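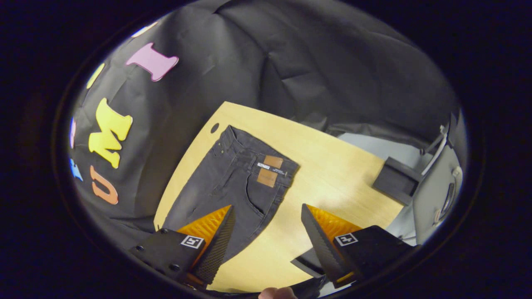
Dark gray jeans on the table at Bollcombe.

Repair tags print twice, or not at all, after Resteo update
Logged by Tsegereda Abdella, 2026-04-24
Status: open (I reopened it)

Problem: When we book in a garment, the Cha label printer at the Bollcombe counter either prints the tag twice or prints nothing and tells Resteo the job is done. It has been doing this since the October update. Resteo closed the last ticket as "resolved – local network." I don't accept that, and what follows is why.

What should happen: one booking, one tag, pinned to the waistband or collar before the garment leaves the counter.

What does happen: most bookings are fine. Then a hem job gets two tags, somebody pins the spare to the next item in the pile, and we have two pairs of pants under one number. The missing tags are worse. The booking shows a green check mark, so the counter moves on, and the garment goes to the back with nothing on it.

Steps tried

1. Restarted the printer and the tablet. Support has asked for this every time. It worked fine for the rest of that morning, which proves very little when most bookings go through anyway.

2. Swapped the label roll. I was told a roll with a bad gap sensor mark could cause "apparent duplicates." A second tag with the same number printed on it isn't apparent. Same fault on the new roll.

3. Moved the printer from wireless to a cable, as instructed. Ran 100 test bookings in a row. 2 printed double and one didn't print. If this were the wireless network I would expect it to stop on a cable.

4. Borrowed the Gitaddale printer, which has never had the problem there. It had the problem here by lunch. Our printer went to Gitaddale in exchange and has behaved perfectly. So I'm no longer interested in advice about the printer head.

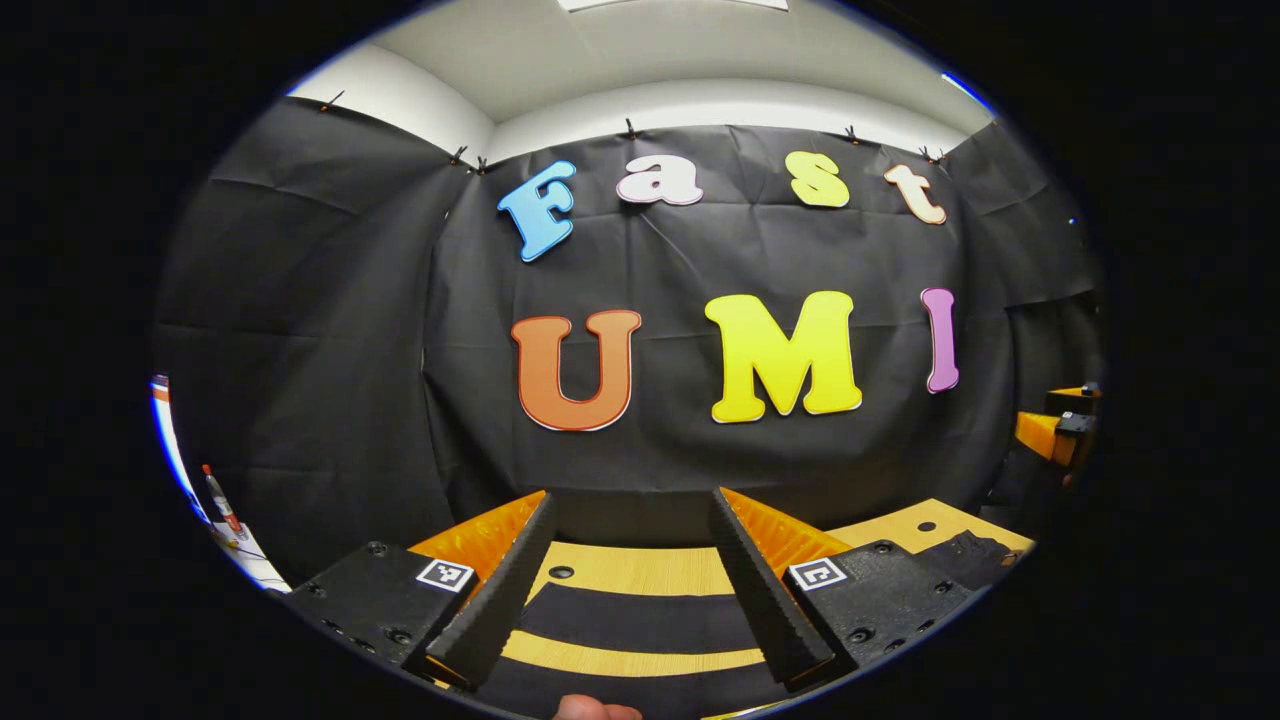 5. Compared settings between the two shops. They look identical until you get to the order archive. Gitaddale clears closed orders every month. Bollcombe never has, and there are 900 of them still sitting in the active list. I can't see why a closed order would affect a new tag, but it is the only difference I have found, and I would like somebody at Resteo to look at it before telling me to restart something again.

6. Turned off "Print on save" and printed by hand from the order screen. No doubles so far. It also adds a step to every booking, and it gets forgotten when there's a line at the door. I'm calling this a workaround. Please don't mark it as the solution.

Reply from Resteo support, pasted in:
"Thank you for the detailed notes. Our logs show a single print request per order, so the duplication is most likely taking place after the request leaves our system. We recommend checking for a second device signed in to the same account."

My response: There is no second device. I signed out every session from the account page and signed in again on the counter tablet only. The next double came 12 bookings later. I'd also like to know how the logs explain the missing tags. If the request left your system and the printer never got it, why does the order turn green? What is the check mark checking?

I have asked for the raw log covering the test run in step 3. So far I've been sent a summary, and a summary is what closed the last ticket.

Next: export the closed orders at Bollcombe, clear them, turn "Print on save" back on and repeat the same test run. If it comes back clean I'll say so here, though I would want to see it stay clean through a busy week before I believed it. Until then, counter staff should compare the number on the tag with the number on the screen and write it by hand if nothing prints.

Please leave this open.

Related tickets
Cha printer: faded text on small tags
Order turns green before payment is entered
Archive export stops partway (Gitaddale)
Customer gets pickup text twice
How to reprint a tag without making a new order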